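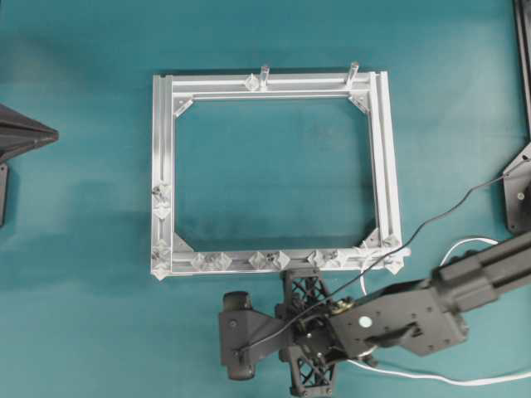 Sun 4 November

So I finally started learning Latin. At my age! I blame my grandmother's recipe box, which had a card in it with one line of Latin on the back and no explanation at all, and I couldn't stand not knowing what it said. (Still don't, her handwriting is terrible.)

I found an evening class above the Koketti bakery, 15 of us in a room that smells like cinnamon. Our teacher is Azra Vukadinović and she makes us read everything out loud from day one, no matter how badly it goes. Last week I had to do a whole paragraph about a farmer and his daughters and I got the endings wrong on pretty much every noun, so by the time I was done the daughters had plowed the farmer.

The endings are the hard part. I made flash cards, 123 of them so far, and I go through them on the bus. Ese Nwosu sits next to me in class and swears by singing the declensions, which works great until you need to do it on a quiz in silence.

Still, I read my first real inscription on Tuesday! It was on a bank. It said the bank was built with public money, I think, or possibly by a man named Publius.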